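Review: Plonen Five-Finger Hand on the Vahidi Arm
Prepared by Charmaine Steyn, Trollow Office Automation Review
January 2022

Trollow reviewed the Plonen hand over a period of 4 weeks as a possible replacement for the Palteck parallel gripper. Both were mounted in turn on the same Vahidi arm and run by the same operators. The purpose was to decide which of the two is better suited to ordinary filing work in a furnished office, with no special fixtures.

The Palteck gripper remains the simpler product. It opens, closes and reports its width, and an operator can be trained on it in a morning. Its weakness is depth: a full file box is wider than its jaws, and our staff had to present such boxes spine first. The Plonen hand takes them from the side, with the thumb against the broad face and the fingers behind.

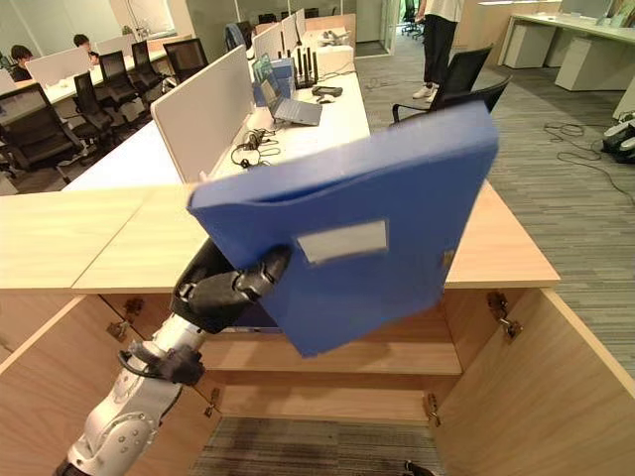

Setup took longer than the supplier's guide suggests. The hand arrives with a single control cable and a set of straps, and the guide says little on how the cable should be routed past the wrist. We settled on a loop with enough slack for a full turn. A shorter run pulled at the connector during low reaches.

Over the review period we logged 2573 grasps with the Plonen hand. Of these, 287 were recorded as failed, most of them on thin folders lying flat on a shelf. The Palteck gripper did better on thin folders and worse on everything thicker. Grip force on the Plonen hand is set in coarse steps – a finer scale would be welcome – and the setting is lost when power is removed. 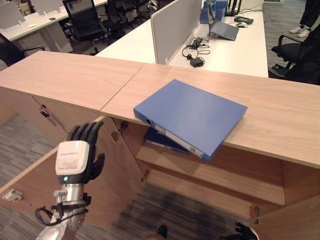
Release is the part of the task that most needs an operator's attention. The fingers open fully on command, but the hand does not report whether the object has come to rest safely. A ring binder lying at an angle with its front edge over the lip of the cabinet top is treated the same as one placed squarely. The green indicator light below the white module on the back of the hand is easy to see from the operator's view, and we would like future units to make more use of it.

The control software was stable. It stopped once in July, during an earlier trial of the same version, and did not do so again. The log viewer shows only the last 400 entries, so longer sessions must be exported in parts.

Trollow recommends the Plonen hand for file boxes and binders. Sites that handle mainly loose folders should keep the Palteck gripper.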